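Pre-run check, Runus hands, home build, 2018-08-24

Finger pads - OK. All seated, none peeling.
Ribbed wrist sleeve - OK, but I'd still like Shahzad to look at the folds. I fuss over this one!
Cables at both wrists - watch these. Clear the slack before reaching for the bedding.
Thumb pivot screws - redo. Two needed a nudge (again).
Rug fringe - keep fingertips off it, please, tassels love a joint.
Stop button - OK, Ieva has it.
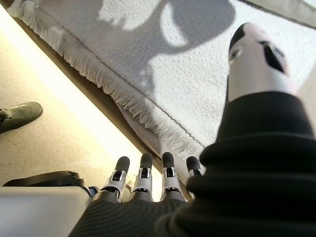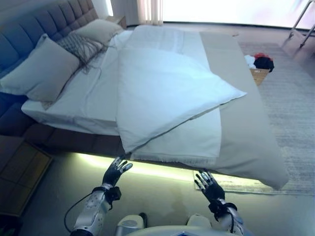
Serrano Shared Workshop - Hands Group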